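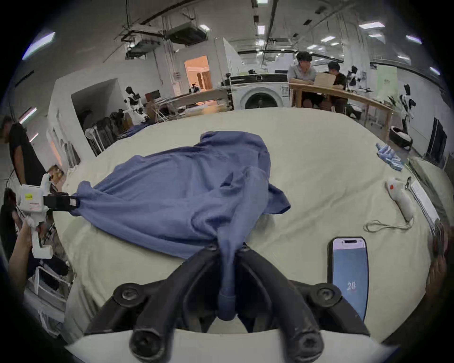

Laundry and Linen Attendant, part-time
Drelley House, Okov Street site

Drelley House is looking for a part-time attendant for its laundry room. We run 44 furnished short-stay apartments in two buildings, and all sheets, towels and staff shirts are washed and folded on site. The position is open now and stays open until 7th August, or until we have enough applications to start interviews.

What the work is

You will collect bagged linen from the hall closets, sort it by color and fabric, load and unload the machines, fold, and restock the shelves on each floor. On a normal day that comes to about 200 pieces between two people. March is our busiest month and you should expect extra hours then.

You will also do small jobs: sewing on buttons, treating stains, writing down what is too worn to go back out. Worn towels go in the gray bin by the back stairs and are cut up for cleaning rags. Please do not apply if you are not willing to handle other people's used bedding. It is the larger part of the job.

Hours and pay

29 hours a week, spread over five days. Shifts start at 7:30 a.m. and end in the early afternoon. One weekend shift every other week. Pay is hourly and depends on experience. We will tell you the rate on the first phone call. After the trial period you get paid time off and a bus pass.

What we need from you

You can lift a full linen bag and stand for most of a shift.
You can read care labels and follow a written list.
You show up on time and call if you can't.

Experience in a hotel, hospital or dry cleaner is useful but we will train someone who has none. You do not need a driver's license. The second building, on Aguiar Lane, is a six-minute walk from the first and the linen is moved by cart.
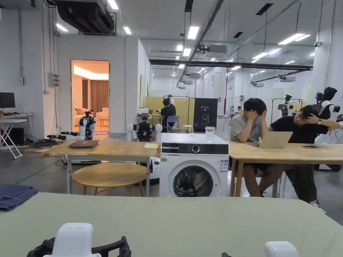

Do I need to bring my own work clothes?
We give you two shirts and an apron on your first day. Pants and closed shoes are your own, any dark color.

Training and trial period

The first two weeks are paid training alongside the morning attendant. The trial period is 600 hours worked, so at normal hours you would finish it in under six months. We sit down with you halfway through and again at the end.

The machines are serviced by Cladevar under contract. You are not expected to repair anything. If a machine stops or leaks, turn it off, hang the red tag on it and call the front desk.

How to apply

Drop off a resume or a filled-in application form at the front desk on Okov Street, any day between 9 a.m. and 5 p.m. Forms are on the counter. Write down two phone numbers for past employers, or for a teacher if this is your first job. Put the hours you can't work on the back of the form. We call everyone we want to interview within ten days of getting the form.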